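The Night Meter

Isauro Esquivel read water meters for the town of Bokent for eleven years before they moved him to nights. The company, Sembiring, had bought the waterworks in September and wanted to know where the water was going. According to the books, 200 gallons a minute left the tank on the hill and never arrived at anyone's house.

"It's in the ground," Isauro told the new supervisor, a man named Diten who wore his jacket indoors. "The pipes are old."

"Then find the place," Diten said. "Listen for it."

So he listened. He had a steel rod with a cup at one end. He put the point on the valve and the cup against his ear, and he stood like that in the street while the dogs barked at him. He started at the top of Zonum Road and worked down. A sound pipe hums a little. A leaking one hisses, and if the leak is big it sounds like a truck idling on the next block.

He found small ones. He found a cracked joint behind the feed store and a split hose bib at the school. He wrote them in his book with the valve numbers, and the day crew dug them up and fixed them, and the number at the tank came down by very little.

His daughter thought he should quit. She called on her lunch break, when he was just waking up, and asked what he had eaten.

"Eggs," he said.

"At what time?"

"When I got home. Five."

"That isn't dinner and it isn't breakfast," she said. She had a job with an insurance office two hours away and a husband who was good with computers. They had room, she said. She had said it before. He told her he would think about it, and then he washed his plate and went back to bed.

The house at 712 Zonum Road had been empty since the Maddens left. He had passed it every night for three weeks. On the first cold night he put the rod to the valve out front and heard it right away, loud, a rushing with a knock inside it. He took the cup from his ear and he could still hear it, or thought he could. He checked the valve number twice. Then he walked around to the side, where the ground should have been soft, and it was hard as a plate. The grass was dead and there was no water anywhere.

He sat in the truck a while. He knew that valve. He had put it in himself, with his brother Ramon, the summer Ramon worked for the town. Ramon had wanted to run the line straight to the creek side because it was shorter. Isauro had said no, follow the drawing. They had argued about it in the trench and Isauro had gone home early with a bad tooth. He had never looked at what was under the dirt when he came back the next morning and found the trench filled in and Ramon asleep on the grass.

"Did you follow the drawing?" he had asked him.

"Sure," Ramon said.

He got out with the flashlight and went down the bank to the creek. It was running higher than it had any right to. Under the roots of a sycamore the water came up clear and fast, pushing the leaves away in a circle. He put his hand in it and smelled his fingers. It smelled of chlorine.

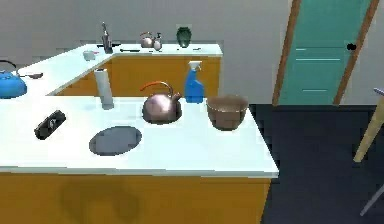
His brother had been dead six years by then, and Isauro did not write anything in the book that night. He drove home and sat with his boots on and thought about what a report would say, and whether it would need a name in it. He thought about the kitchen his daughter kept describing, the one they might do if he came to live with them. It had a white counter with a sink set down in it, and a shiny kettle with an orange handle. He looked at the sink longer than the rest. He wondered who would run the line to it, and if they would follow the drawing.

At noon she called.

"Did you see it?" she said.

"I saw it. Whose kettle is that?"

"It's just something he put in, Dad. You can bring yours."

"Mine's fine," he said. "It doesn't leak."

She laughed, and he let her, and then he told her about the sycamore. He had not meant to. He told her about the trench and the tooth and how Ramon had looked lying on the grass with his hat over his face. She was quiet — he could hear a printer going behind her.

"Are you going to tell them?" she asked.

"They'll dig it up either way. They'll see it runs crooked."

"But are you going to say it was him?"

Isauro looked out at the truck. The rod was still on the seat where he had left it.

"I signed for it," he said. "My name's on the card."

He went in early that evening and found Diten at his desk. He opened the book to a clean page, wrote the valve number and the word creek, and turned it around so the man could read it.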